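Teaching by remote: common questions
Clodumari demo sessions, August intake

Do I need to have done this before?
No. Most people driving for us have never touched a rig. You get a practice hour, then you start on the sim kitchen.

Why a sim and not a real kitchen?
Cheaper, and nothing breaks. Reset takes a second. Real bench work happens at Brustbridge later on, once your demos are passing.

What does a task look like?
Two grey arms, black hands, you run both. Kitchen stuff mostly. Holding a green cup up over the white cabinet, say, while the other hand stays open down near the handle. Slow is fine. Jerky isn't.
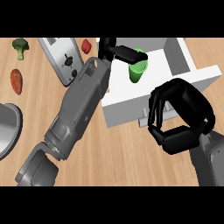 How many demos per task?
97 good ones. Bad ones don't count but please dont delete them, mark them as failed and carry on.

What counts as bad?
Dropped object, arm through the cabinet, long pauses while you think. Knocking a vegetable on the way past is ok if you finish the task.

What do I do with the hand I'm not using?
Park it. Fingers curled in, clear of whatever the other hand is doing, not resting on anything. People forget about the spare hand and it drifts.
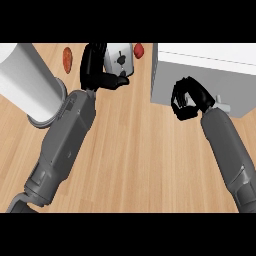

Drift is the main reason we send demos back. If you feel it going, let go of the pedal, re-centre, then pick up again. No need to restart the whole run.

Can I do it by hand instead?
Yes, for the Clisell arm only. You hold the wrist and walk it through the motion yourself. Book 2 people, one to move the arm and one on the stop button.

My view is laggy
Close the other windows first. Still laggy, log out and back in. Still laggy, tell the desk and we'll move you to anther station.

How long is a shift?
4 hours with breaks. Your wrists will get tired so take them.

Related
Katona glove setup and calibration
Marking a failed demo
Pedal and re-centre basics
Demo log: 1,712 accepted so far
Getting to Brustbridge, parking and hours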